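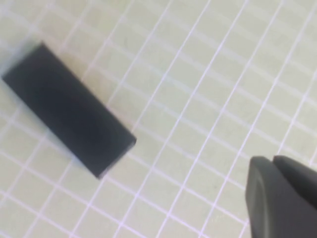

Looking After a Cutting Mat

My sewing table has had a gridded mat on it for longer than I care to admit, and over the years I've ruined two of them, both through plain carelessness (one was left in the back of a hot car in July, and it came out shaped like a potato chip). So these are the things I do now, and I pass them along to anyone starting out with quilts or curtains.

Keep it flat. If you have the table space, leave the mat out all year. If you don't, slide it under a bed or behind a dresser, standing straight up against the wall, and please don't roll it!

Wash it every month or so. I use cool water with a squirt of dish soap and go over it in little circles with a soft nail brush, then pat it with a towel. Hot water will warp a mat just as surely as a car will.
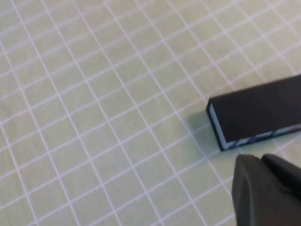
Lint is the other nuisance. It works its way down into the cuts, especially after flannel or batting, and then the blade skips and you end up sawing at the same spot. My friend Châu Vũ rubs hers with a white pencil eraser and it lifts the fuzz right out, much better than the sticky roller I'd been using.

Turn the mat end for end now and then, too. We all cut along the same favorite line, and mine was nearly worn through while the rest was like new.

And never iron on it, not even a quick press of one little seam. Keep a folded towel nearby for that, or a wool pad if you have one.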